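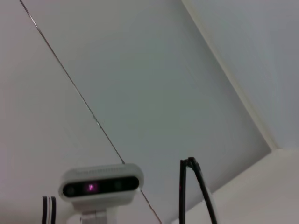
Painting a panelled ceiling without wrecking your neck

Quick guide, wrote this the evening after finishing ours. Small back room, one big flat panel in the middle, cream trim round it, off-white walls. Whole job was two days, most of it waiting.

What you need

Dust sheets. Old ones, not your nice ones.
Sugar soap and two buckets.
Filler, a narrow scraper, fine sandpaper.
Low tack tape, the wide sort.
Matt ceiling paint for the panel. I used Stendico flat matt in a pale grey, 2.5 litre tin, 79 for two tins incl. delivery. Second tin barely opened.
Satin for the trim.
Short pile roller, a pole, a small angled brush.
Safety specs. Really. Grey paint in the eye is no fun.

1. Clear the room

Anything that can go out, goes out. Anything that can't goes in the middle under sheets, and you shuffle it across halfway through. Light off at the fuse box before you touch the fitting.

2. Wash it

Sugar soap, damp sponge, work in strips. Rinse with the second bucket. The corners where the trim turns are the worst, they hold years of dust. Old toothbrush for those. Leave overnight if you can.

3. Fill the seams

Long seams first. Thin filler, press it in, scrape off level. Two thin goes beat one thick one, thick sinks and cracks. Sand when hard, light hand, then wipe down. Run your fingertips along it with your eyes shut, you'll feel ridges you can't see.

4. Trim before panel

People argue about this. I do trim first, let it go properly hard, then tape over its inner edge and do the panel up to the tape. Satin takes ages so don't rush. Ours was still a bit tacky next morning and I got a thumbprint in it, you can see it if you know were to look.

Brush along the length, never across. Load the brush less than you think.

5. Cut in

Angled brush, a band as wide as your hand all round the panel. Do one side, roll that side, then the next. If you cut in the whole thing and then go for lunch you get a frame round the edge that shows for ever.

6. Roll

Start at the window end, work away from the light. Pole on, stand back from under it. Keep a wet edge. Don't go back over a bit thats half dry, it drags and goes patchy. Looks awful after coat one, leave it alone.

Coat two at right angles to the first. I gave it four hours between, tin says two.

7. Tape off

Pull it while the last coat is still slightly soft, slow, back on itself at a low angle. If it lifts, stop and score along with a blade.

Picking the grey

Flat grey overhead shifts a lot. Looks blueish in the middle of the panel and nearly beige close to the cream. Paint a big bit of card, hold it up there, look at it morning and evening. Tester pots are cheap. We went one shade lighter than planned and glad of it.

Any questions stick them below, I answer when I can.

Recent posts
Stripping a Stasik sash window, part 2
Which filler for old plaster
Lime wash at Skaltdale, one winter on
Hanging a door on your own
The Ó Dálaigh dado rail, finally up

Contact | © 2025 | Back to top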